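FOR IMMEDIATE RELEASE
14 November 2025

Bradarstead Swap Library opens its doors on MacRitchie Street, and you can borrow the good dishes

BRADARSTEAD — Hi, it's Lorna Crichton. I run the Bradarstead Swap Library, and I've been told a press release should be short and serious, so I'm sorry in advance to whoever has to trim this one down for the paper. We're opening a real, permanent, heated home at 108 MacRitchie Street this month, and I'm too happy about it to be brief!

If you haven't come across us before, we lend things. Cake stands, folding chairs, carpet cleaners, a pasta roller, punch bowls, games for a rainy weekend, tents, a sewing machine with a very loud pedal. You join, you take something home, you bring it back clean, and then the next person gets it. For two winters we did all of this out of my garage, and my car has lived on the street the whole time (it has the bird droppings to prove it).

The new place used to be Avico Shoe Repair. It still smells faintly of polish when the heat comes on, and I hope that never goes away. We kept the long counter and the wall of cubbyholes, which used to hold people's boots and now hold our smaller kitchen things. Agnes McIver painted the front door yellow after a long argument with me about green. She was right.

So what's new, apart from having walls? The biggest thing is the party shelf. People kept asking us for plates and cups for birthdays, block parties, baby showers, that kind of thing, and all we had was a box of odds and ends. We can now send you home with place settings for up to 100 guests, with serving bowls and trays to match. Well, to sort of match. Most of it came from kitchen cupboards all over town, and I love it that way. You can ask for a set in one color if you book early enough, and Chiyo Chiba will do her best to put it together for you.

Chiyo came to us after borrowing dishes for her sister's wedding lunch. "I brought everything back in three laundry baskets and ended up staying until dark, sorting forks," she says. "Lorna handed me a key that same week. I don't think she asked anybody first."

I didn't, and I'd do it again.

Our catalog stands at 2887 items as of this morning, and Mesfin Endale has typed in almost every one of them. You'll be able to search it from home through Sadorar, the booking page he built for us. Pick your dates, put in your card number (the library card, we don't take your bank card online) and you'll get a message when your things are ready. If you'd sooner call or just walk in and point, please do. Half our regulars do exactly that and I like the company.

"The hard part was naming things," Mesfin says. "Someone writes down 'the blue thing for eggs' and you have to go and find out what the blue thing is. Some of those names are still in there. If you search for it, you'll get it."

A few details, before I forget. Membership costs $2 a month, and kids are on their parents' card. Most loans run for a week. Party sets go out for a long weekend, and there's a late fee that I'm terrible at collecting, though Agnes is now on the desk most afternoons and she's excellent at it. Please wash what you borrow. Chips and cracks happen, and we'd much rather hear about a broken bowl at the counter than discover it in the bottom of a box when somebody's cake is already iced.

We're also starting a children's corner by the back window, with puzzles, letters and numbers, play food, and dress-up things that have been through my own washing machine more times than I can remember. Everything there can go home with you, same as the rest. Shayne Ashby built the low shelves for it out of the old shoe racks, and he sanded every edge twice after his daughter found a splinter.

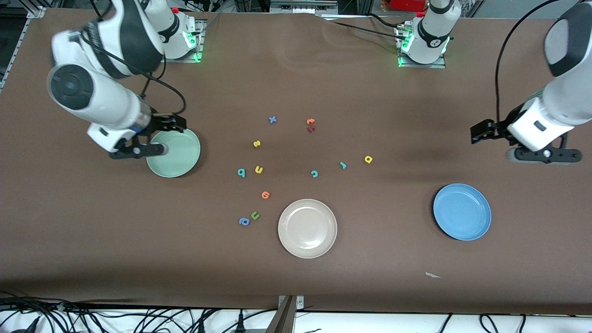
Can I donate plates if I don't have a full set?
Please do, as long as they're clean and free of chips, because odd plates are what the party shelf is made of. Bring them to the counter during opening hours and don't leave them on the step overnight.

What we can't take right now: car seats, bike helmets, mattresses, anything with a frayed cord, and bread machines. We've got so many bread machines. If you'd like to borrow a bread machine, please, come and see me, I'll carry it out to your car.

The doors open for good later in November, as soon as the new lock is on, and the date will be up in the front window and on Sadorar. There'll be coffee and Agnes's ginger cake on opening day, and we'll be signing up new members at the counter from mid-morning on. Parking on MacRitchie Street is tight, so if you're picking up something big, come down the alley and ring the bell at the back. It sticks, so give it a proper push.

Reporters and photographers are welcome any afternoon before then. Shayne can show you how the shelves went together, and Mesfin can give you a tour of the catalog if you have a good hour to spare.

Press contact: Lorna Crichton, Bradarstead Swap Library, 108 MacRitchie Street. Leave a note in the door if I'm out, and I'll call you back the same day.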